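About Cimcombe

Cimcombe supplies protective surface coverings for work tables, assembly benches and laboratory furniture. The company was set up by Siyabonga Modise and Sandro Bortolotti, who had both worked in contract furniture and were used to seeing good bench tops ruled out of service by scratches, adhesive and dropped tools. Our first product was a cut-to-size bench mat. It is still the one we sell most of.

We work from a single unit in Drostotau. Cutting, edge finishing and packing are done on site. Roll stock arrives on cores and is laid flat for 20 hours before cutting, which takes out most of the curl. Orders are checked against the customer's drawing at the cutting table and again before packing.
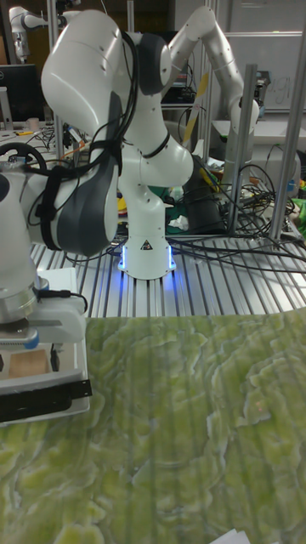 Coverings are specified by three properties: thickness, surface finish and pattern. Thickness is set by the load and by how often the mat will be lifted. Finish affects glare and how easily small parts slide. Pattern is often treated as decoration, but it has a practical side – a veined surface such as the green marbled mat, with pale yellow-green and white running through a deeper olive, does not show fine marks as readily as a single flat color. It also sets the working area apart from a bare aluminum table next to it. For inspection of very small parts we normally suggest a plain finish instead.

The current catalog has 104 combinations of finish and pattern, grouped in 2 ranges. Woo covers the patterned materials, including the marbled and stone types. Ganby covers plain colors and is offered with a matte surface only. Both can be supplied with square or rounded corners. Cutouts for clamps, posts and cable openings are made from a dimensioned sketch; please give all measurements from the same corner of the table.

Single mats are cut up to 2,000 mm long. Longer benches are covered in sections with a butt joint, and we will mark the joint position on the drawing for approval before anything is cut. We do not supply adhesive. On a level table most mats stay in place under their own weight, and a loose mat is simpler to turn or replace.

Siyabonga Modise handles material selection and sampling. Sandro Bortolotti is responsible for drawings, cutting and dispatch. Sample squares are available from both ranges. The sample book is revised every April, and discontinued patterns remain available for repeat orders while roll stock lasts.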